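Natadis Pens Help Desk
Ticket 453: blue retractable won't stay clicked
Status: open, waiting on customer

Hi again! So my pen (the blue one with the silver upper part, bought in April with the Ralach refill pack) has gone back to its old trick. I click it, the point comes out, I write half a word, and the point slides right back up inside. If I hold the button down with my thumb it writes beautifully, which makes it all the more annoying, because that's no way to get through a grocery list!

I did what your help page says and sat down at the table by the window with good light and nothing else going on. First I checked whether the tip was screwed on snugly, then I wiggled the button to see if it felt gritty.

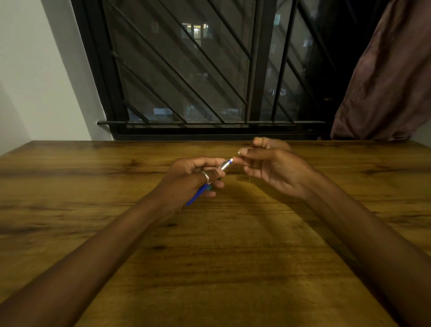 Thanks for trying those, and sorry the pen is still giving you trouble. A point that slides back is usually a refill that's a hair too short or a spring sitting crooked. Could you open it up, take the refill out and tell us what's printed on it? Please work over a table, the small parts love to roll.

Okay, here goes. Nothing printed on mine that I can read, just some smudged stuff that could be anything. I bought two kinds of refill that day, the Ralach ones and a loose Ji from the bin by the register, and I couldn't swear to which one I put in (I know, I know). I've had a proper look at the parts and I don't see any cracks. The spring seems springy? I squeezed it and it came back, so I'm calling that a pass.

One thing I did wonder about is which end of the spring goes toward the point. On my old Hokau it was tighter at one end and you could tell. With this one I just can't see a difference.

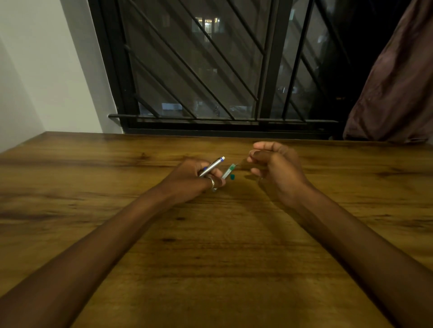
Step 2: pen and small parts in hand

I put it all back together after that and clicked it maybe thirty times while the coffee was brewing. It held! Then I wrote one line and it slipped again. Same thing with the other refill, so now I'm leaning away from the refill theory, although I suppose both of them could be wrong.

Also, the little parts are a pain to handle. My fingers are not made for this, and a bowl or a dish towel would be a good thing to add to your instructions.
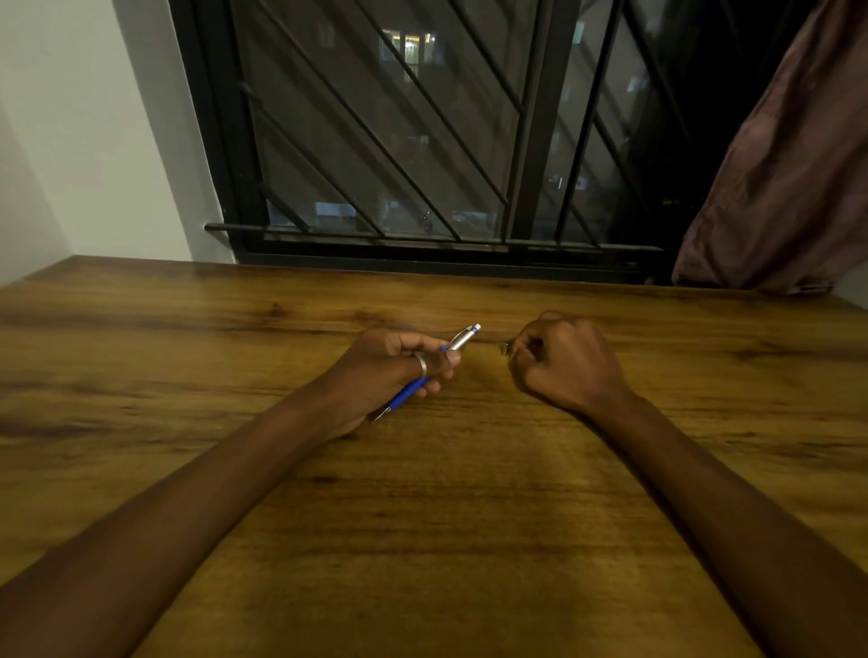 Same problem on mine, jumping in because I found this ticket through search. I had the spring on the wrong side of the little shoulder on the refill, so it was pushing on nothing. Slide it on from the point end until it stops, then drop the whole thing in together. Took me two tries.

Ooh, thank you, I hadn't thought of the shoulder at all! I've been dropping the spring in first and then poking the refill down after it, and I bet it gets hung up on the way. Going back in. 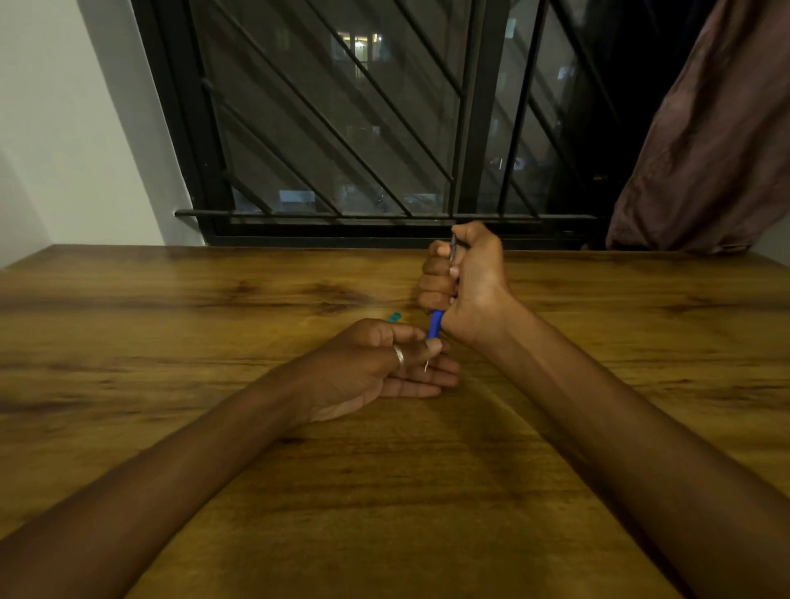

Good tip from the other customer, and yes, that's the order we use at the bench too. If the point still slides back with the spring seated, the catch inside the button is worn and we'll send a new upper half. Please reply with your mailing address either way so we have it on the ticket.

Will do. I'm going to write with it for a couple of days before I say anything, it fooled me once already with the coffee clicks. Address coming in a separate message. And if you do send the upper half, can it be silver again? I like the silver.

Contact the help desk | © Natadis | Back to top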